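Skerkeo hand gripper kit, built at home: review after two months

I ordered the Skerkeo kit in the summer, as a pair, left and right.

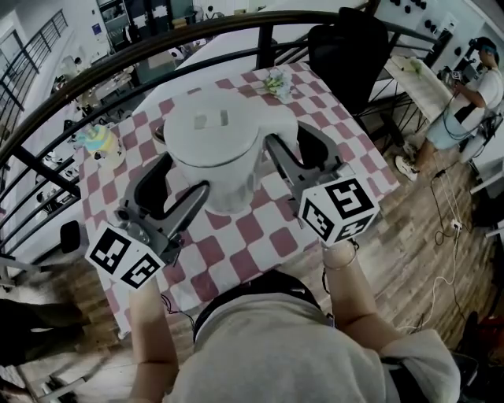 The kit comes as parts and you put it together yourself. You print the plastic from the files, and the box gives you the screws, the springs, the bearings and the marker sheets for the cubes. I printed on my old Clestov machine, which is slow but exact enough. All parts for two grippers took 80 hours, and I had to repeat one finger because it lifted from the plate.

The assembly guide is good until page nine. After this page it shows only the right hand and asks you to mirror everything in your head. I put the jaw arm on the left one backward and noticed only when the trigger was already closed with glue. Please, Skerkeo, draw the second hand too.

In use I am mostly satisfied. The jaws open and close smoothly, and the curved finger holds small things better than I expected from its shape. Toys and food wrappers are no problem. Wide round things are harder, you must take them by the edge or use both hands. After half an hour my wrists get tired - the weight sits too far to the front, and a thicker handle would help. I wrapped mine with bicycle tape.

The marker cubes work well for tracking if you glue the sheets very flat. My first ones had air bubbles and the position was jumping. I printed them again on matte paper and the jumping stopped. The software accepted 1,426 recordings from us until now and refused only a few, mostly when one hand was hiding the cube of the other.

The cables are my biggest complaint. The ones in the kit are short and stiff. I replaced them with longer ones from Dostinetti, and now I have more cable on the floor than I like, but at least I can move.

I compared it also with the Echevarría set, which a friend has. That one arrives assembled and feels stronger in the hand, but you cannot repair it yourself. With the Skerkeo I can print a new finger in one evening, and for a home workshop this is more important to me.

Four stars of five. The missing star is for page ten.

Posted 24 Oct 2023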